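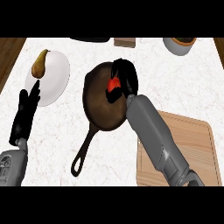
Figure 2. Countertop task in the Bomotlow simulation package, rendered from the head view. The right gripper holds a red item over the skillet.

4.2 Evaluation of the Bomotlow Kitchen Package

The Bomotlow package is sold by Pranano as a licensed add-on to its base simulator. It supplies kitchen layouts, object meshes, contact parameters and a scripted task list for two-armed robots. We tested the release available to subscribers on 13 January 2022 with default settings, except where stated.

All trials used the food transfer task, in which an item must be placed in a skillet and released. The work surface in Figure 2 also carries a plate with a pear on it and a cutting board, and the right arm passes over the board while the gripper is at the pan. This layout was kept for the main test set because arm posture affects how much of the surface remains visible to the policy. Objects at the far edge of the counter take no part in the task.

We ran 231 trials. A trial was scored as complete if the item came to rest inside the rim of the skillet within 64 seconds of simulated time. Contact between the arm and the board was logged separately and did not end the trial. Scoring was done by script, and disputed cases were reviewed by K. Masanja from the stored joint and contact records.

Two faults in the package affected the results. First, the default friction value for small food items allowed slow slip between the finger pads under a constant grip command. Second, the collision mesh of the skillet rim is coarser than the visual mesh, so that items released close to the rim could rest on a surface that is not drawn. Six trials were excluded for the second fault. The vendor documentation gives no tolerance for either mesh.

Raising the friction value removed the slip but made release less consistent. We therefore report both settings in Section 4.3. The Onuoha add-on, tested under the same protocol, is treated in Section 4.4.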